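Hellstead open workshop, Monday afternoon

So I finally made it to the Kobzar open day in Hellstead! I've been meaning to go for ages (my sister-in-law went last December and would not stop talking about it) and it was worth the drive, even with the parking mess on Gratton Street.

They make tabletops and shelves, and Orest Kravchuk took our group through the finishing room first. I didn't expect to care much about finishes, but he had us all running our hands over samples like kids in a candy store. My favorite was a plain pale gray, a bit warmer or cooler depending on the light.

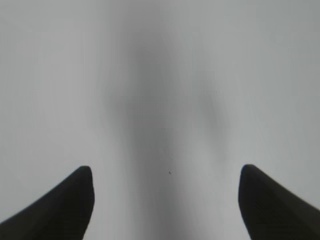
I asked if a light color like that is a pain to keep clean, and Orest laughed and said he has one in his own kitchen, with two boys. Crumbs show, coffee wipes off. Good enough for me! The darker ones were pretty too, but my kitchen faces north and I'd feel like I was cooking in a cave.

After that came the packing hall, which was loud, and then cookies. I got talking with Ilango Rajan from the front office about prices and a desk top in my size would be $959 with delivery, so I'm going to sleep on that one. Tours run until 5 and you need to sign up at the desk by the Bresell entrance. Wear closed shoes, they do check.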